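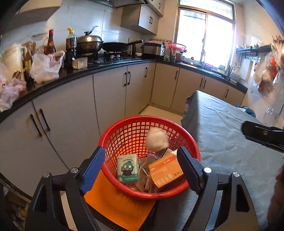
Does a catch-all basket in the kitchen ever work?

Posted by Diane Vachon
September 12, 2026
Filed under: Kitchen storage

My sister swears by keeping one open basket in the kitchen for all the small stuff that has no home. Tissues, snacks, little packets, whatever. I gave in and got a round red plastic mesh one back in March, and I'm not convinced. Everything goes in and then it's a heap. The bread ends up squashed against a box, the tissue pack slides down the side, and I still have bottles and bags all along the counter by the stove, so what did I gain?

We have plenty of lower cabinets (an L-shaped run, with more under the window) but they're full of pans and things I use maybe twice a year. Black countertops, so every crumb shows too. Before I buy another organizer I'd like to hear from someone who has kept a basket like this going for more than a month. I've read the blog posts. They all seem to be written the day the basket came home.

2,717 views

Delyth Lewis
Member, 1,960 posts

I've had one for 8 years so I guess I qualify, though I'm not going to tell you it's magic. Mine only works for things that get eaten or used up within the week. Once a packet has sat at the bottom longer than that it goes in a cabinet or in the trash.

I'd get the bag of bread or snacks out of there first. It's soft and it takes up room, and any box you drop in will lean on it. Tissues I'd leave near the top, one pack only. Cloths don't belong in with food in my opinion, even clean ones. I can't see how you'd keep track of which are clean.

Mesh is fine for this, by the way. Crumbs fall through, so put a mat under it and shake the mat out. Those "breathable" claims on the label I would ignore. Snacks in sealed bags don't need to breathe.

The bottles are a separate problem and no basket will fix it. Sauces you cook with every day can stay by the stove. Oil I would move farther from the burner. Everything else, be strict, and that means clearing out one of those cabinets you say is full of twice-a-year pans.

Arif Nasution

Just get a lid. We bought the Cullico one with the dividers and its fine

Renji Oda

I'd think twice about a lid, we tried that and people piled stuff on top of it instead.

I'm with Diane on doubting the whole idea. We dropped the basket and used one shelf at eye level in a wall cabinet. It looks worse when you open the door, but I can find the crackers. If you want to test it without spending anything, tip the basket out tonight and put back only what you touched since yesterday. I did this and had 6 things left over that I couldn't have told you we owned. Two of them were expired.

Diane Vachon

Thanks Delyth, the one-week rule I can try. Not sold on the lid. I'll do Renji's tip-out first, and if the pile comes back the basket is going to the garage to hold clothespins.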